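Cable day, or how I spent my afternoon under a table

So the two-arm cell is back up! I promised a few of you I'd write down what I did to it, mostly so that next time I can look it up here instead of digging through my messages with Rania.

Quick recap. We call the cell Itar (Mohammed-Awal Lamptey named it before I joined, and he won't say why). It sets tables all day long, more or less, and in September the left wrist camera started dropping out. It would be fine for an hour, then gone for a second or two, always when the arm reached across its own body. I swapped the camera. Same thing. I swapped the port. Same thing again, and by then I was getting a little cranky.

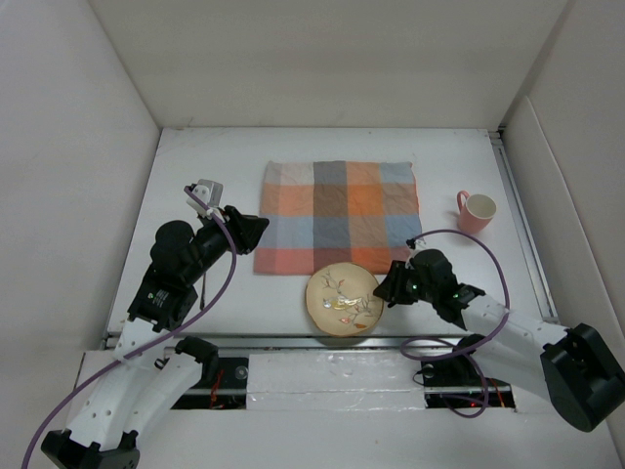

Rania Lamrani was the one who told me to quit poking at the camera and go look at the cable. She was right, of course. I'd tied it down tight to the forearm with 26 little zip ties, very tidy, very proud of myself, and every wrist turn was yanking on the plug. Now both purple cables hang in big lazy loops, from the camera mount over the white links and down to the front. It looks sloppier but I don't care. I cut every last tie and gave the cable enough slack for the wrist to turn 90 degrees either way without pulling. If you copy this, move the arm by hand through its worst poses first, with the power off, and watch the plug the whole time.

While I had things apart I also went over the screws on the links. Three were loose on the left side, none on the right. I put a paint dot on each one after tightening, which is a trick I picked up when I worked at Fiadzo, and it saves so much time later (dot lines up, move on).

Then the cameras. Any time you touch those mounts you have to redo the calibration, and I always forget how long it takes. I got through the left one before lunch and the right one after, and then put the dishes back out for a proper check.
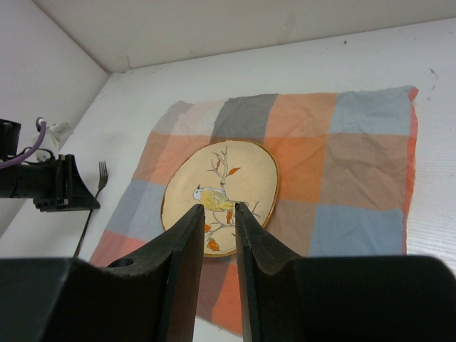

My rule is 200 cycles before I call it fixed. I start at half speed, with me sitting right there and one hand near the stop button, and if the log stays clean I bump it up and go make tea. It got through the whole lot with no dropouts! I may have texted Rania a row of exclamation marks.

Still on my list: a spare cable from Dutska, since I'm down to my last one, and new grip pads for the right hand before they wear smooth. If anyone over at Vorkthorpe has found pads that last, please leave me a comment, I'm all ears.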